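okay so I have reached the part of January where I look at the hall closet and decide it's either me or the bags. thread, because I have nowhere else to put these feelings

for anyone new: I moved into the Dondwood apartment two years ago and I have been saving plastic bags ever since. every bag. grocery bags, the long newspaper ones, the big recycling bags I bought way too many of. my grandmother kept a drawer of them and I guess I inherited the drawer, only mine is a closet

the closet door stopped latching before Thanksgiving. I put a chair in front of it and called that a solution for roughly 10 weeks

so Friday night, podcast on, tea made, everything out onto the floor. I do not recommend doing this in socks on a floor covered in plastic, you will skate

first discovery: there was a vacuum attachment in there that I replaced last summer. I paid money for a second one. it was in the bag of bags the whole time!!

second discovery: the blue ones multiply. I remember buying one roll. ONE. from Gradeck, the hardware place by the bus station, it was a roll of 48 and I thought wow, that'll last me forever. well, it has

and they are so loud?? every time you grab a blue one it sounds like somebody opening chips in a movie theater. my downstairs neighbor must think I live on snacks
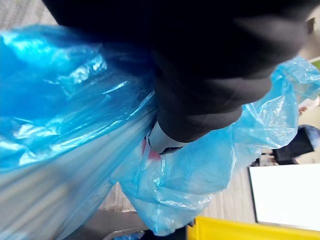 blue bag situation, crinkles and all

ANYWAY. the system. I tried three ways of folding these and I have opinions now

way one, the little triangle. you flatten the bag, fold it in long thirds, then fold it corner over corner like a paper football. gorgeous. took me forever per bag and the slippery ones pop open again the second you let go. beautiful for grocery bags, hopeless for the big ones

way two, the roll. flatten, fold in half the long way, squeeze the air out with your forearm, roll it up from the closed end. START FROM THE CLOSED END. if you start from the open end you're trapping a balloon and it will fight you the whole way

way three, stuff it all in another bag. this is how I got here

the roll wins for the big blue ones and it's not close. I put a rubber band on each one and stand them up in a shoebox like little cigars. the triangles went in an old tea tin by the front door so I'll grab one on my way out to the store (I will forget, but the tin is cute)

somebody in the replies already asked about those wall dispenser tubes. I had one! it was a Briraline, the kind you push bags in the top and pull them out the bottom. fine for small bags, but I overfilled it and one day I pulled and the whole thing came off the wall with the screws still in it. the holes are still there behind the coat hooks, please don't tell my landlord

rules I'm making for myself, posted publicly so I have to follow them:

the shoebox is the limit. if the shoebox is full, the next bag gets used that day or it goes in the store drop-off

no bags with holes. why was I keeping bags with holes. what was going to go in them

no bags with mystery crumbs either, those went right out

if it smells like onions it's gone, I don't care how nice the handles are

oh and check whether your store takes the stretchy plastic before you haul it over there. the Athumani market near me has a bin by the carts but it's only for clean and dry stuff, so I shook everything out over the tub first. found a receipt, a twist tie and a single very old grape

update, because people asked: the closet door latches. I keep opening and closing it just to hear the click. the chair is back at the table where it belongs and I sat on it to eat my dinner like a person with a home

still on the floor: one pile of blue that I haven't rolled yet. I ran out of rubber bands and I refuse to buy a bag of 668 of them, which is the only size the website had. if you have a trick for keeping the rolls shut without rubber bands please send it over. hair ties? strips cut off one of the holey bags?? (already threw those out, ugh)

next up is the drawer under the microwave. there are lids in there and I own none of the containers they go to. give me a week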